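Gripper pads, round two

Quick one tonight, kettle's on and I have to be up early.

So the new pads finally came. Clodosberg said a week, it was closer to three, whatever. They are for the hand-held grippers, the squeeze-trigger kind you wear one on each hand with the camera sitting on top. I've had the stock rubber tips from Kunmont on since July and was getting fed up. Fine on boxes and mugs. Hopeless on anything soft. You close on a bit of knitting and it either slides out or you drag the whole pile with it.

Oi-ling Yu has been using the softer pads at her place and kept telling me to swap. King-fai Tang says pads are a waste of money and it's all in the jaw angle. He says that about everything. So I thought I'd try both and write it down before I forget.

What I had to compare:

Kunmont stock tips. Hard, thin, cheap. Come in the box.
Clodosberg soft pads, blue. 39 dollars a set and you need two sets if you run both hands. Ouch.
Tai linkage, the wider one. Opens further, bit more slop at the pins.

Did the pad swap Tuesday after dinner. Two screws a side and a dab of glue, except one screw on the left hand was chewed so that took most of the evening on its own. Use a proper driver. I didn't.

For the test I stuck with clothes and knitted bits in a shallow box. Soft stuff in a box is the worst case for me becuase of the walls. You can't come in flat, the outside of the jaw hits the side, and then you're pinching with just the tip of the pad. The crochet with the holes in it is the real troublemaker. Hard tips poke straight through and then you're hooked. 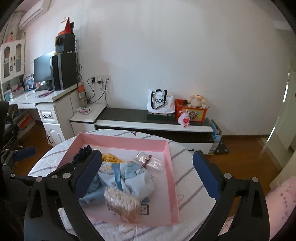
How they went

Blue pads first. Big difference on anything knitted. They squash a bit and hang on, and I could squeeze much lighter. Chunky wool came up first go nearly every time, even out of a back corner. The crochet, well, better. Still hooked it a couple of times but it let go when I opened up, where the stock tips needed a shake.

Thin printed cotton was a surprise. I figured the soft pads would bunch it and they do, but you get a decent fold and it lifts. With the stock tips I was just scratching at it.

Where they lose: crinkly plastic packets. The pad is too fat to get under an edge and the plastic just skates around. Stock tips win that one easily. If you mostly do packaging, save your money.

Also they pick up fluff. After an hour mine looked like a lint roller and the grip dropped off. Wipe with a damp cloth, let them dry, good again. Annoying though, and I'd like to know how they look after 600 grabs or so. Will keep a tally if I remember. I won't remember.

The linkage

Put the Tai one on the right hand only for a bit. Wider opening is nice, less fussing to line up over a bulky bundle. But there's wobble at the pins and the two pads don't meet square, you can feel it when you close on something thin. Tzu-hsuan Yau reckons shims fix it. Maybe. Took it off again for now. Wearing one wide and one narrow messed with my head anyway, kept overshooting with the left.

Camera side

Hardly touched it. Only thing I noticed is the fatter pads cover more of the view right at the tip, so on the last little bit of closing you're guessing in the playback. I tilted the mount down 5 degrees and it helped. Any more than that and you start losing the far side of the table. The Anari lens might be wider but I haven't got one, if anyone has tried it on this mount let me know.

Where I've landed

Blue pads staying on. Stock tips in a jar for packet days. Linkage back to Kuo-hua Tu with thanks, it was his, and sorry about the scratch.

Next I want to try one soft pad and one hard tip on the same hand. I-hsuan Kuo does that and swears by it for plastic. Need another driver bit first.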